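Tuesday, 6.40 pm

Second full day on the Kurkar file. Data room is now at 378 documents, up from 359 at close yesterday, and the index has been renumbered again without a change log. I've asked Jordan Inskip to have the seller's side freeze the numbering before we cross-reference anything further. He agreed in principle.

Main job was the client contracts. Kurkar bills on three bases: monthly retainer, project fee, and commission on media placed. The information memorandum adds all three together and calls the total revenue. On the media side the gross billings pass through the agency's account to the publishers, so only the commission belongs in the top line. Restated on a net basis the business is a good deal smaller than the one described on page four. The margin improves accordingly, and I expect the seller will lead with that once they see the numbers.

Retainers are in better order than I had assumed. Most run on 60 days' notice by either party. Two have a change of control clause. The Zusstead one is a plain consent right: no consent, they can walk on the completion date with no notice at all. Zusstead is the largest account, so this goes to the front of the report. The Onen contract only requires written notification, and that can be handled in the completion mechanics.

Jocelyn Gill rang at eleven about the earn-out. Her position is that it should be measured on net revenue from the existing client list over two years, with a floor. Mine is that net revenue alone lets the sellers over-service accounts to keep them, and we would be paying for hours that never show in the measure. I proposed contribution after direct staff cost. She will model both. We did not settle whether new work won from an existing client counts. It needs a definition either way - the present draft of the term sheet uses "client" in two senses within one clause.

Working capital: the target is still blank. Creditors jump every July when the annual media commitments fall due, so a single month-end balance would be useless as a peg. Averaging over twelve months is the obvious method. Jordan wants six. I've written up the reasons for twelve and left it with him.

Kiss is the trading name for the small social team Kurkar took over before our period. There is no assignment of the name in the data room, only an email saying one was signed. Added to the request list as item 19. If it can't be produced we'll want a specific indemnity or a fresh assignment as a condition precedent.

Still outstanding: lease consent, the staff leave accruals, signed versions of three employment agreements. The managing director's non-compete is there but the copy is missing its schedule, and the schedule has the restricted territory in it.

Report skeleton is drafted to section five. Sections on tax and IT are with others.
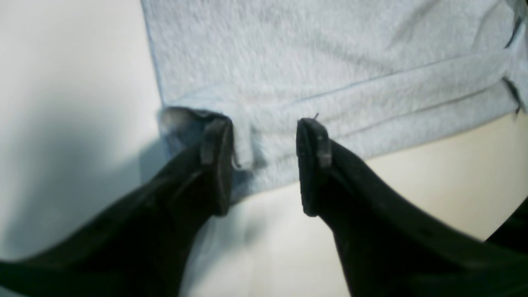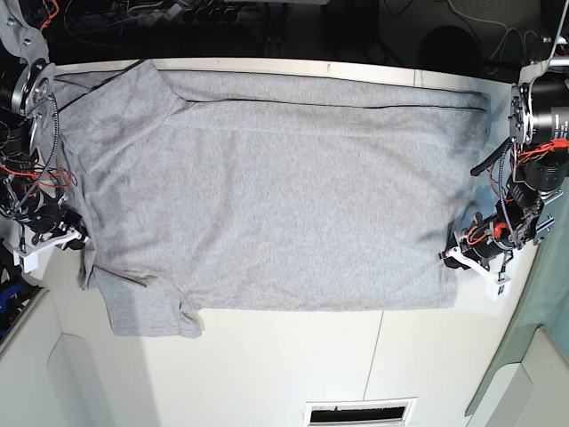
Grey T-shirt on the white tabletop, second one down. 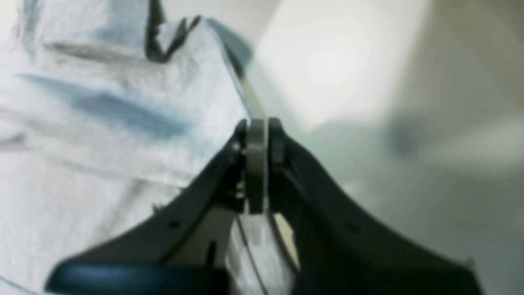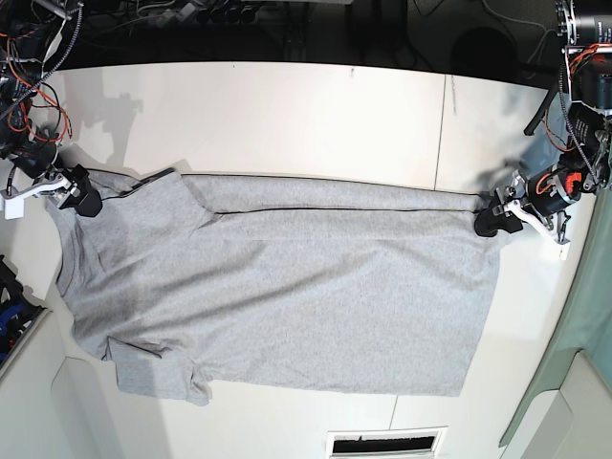
Does the Zusstead consent have to be in hand before the parties sign?

It can be left until completion, provided it is written in as a condition precedent and the buyer has the right to withdraw if it is refused.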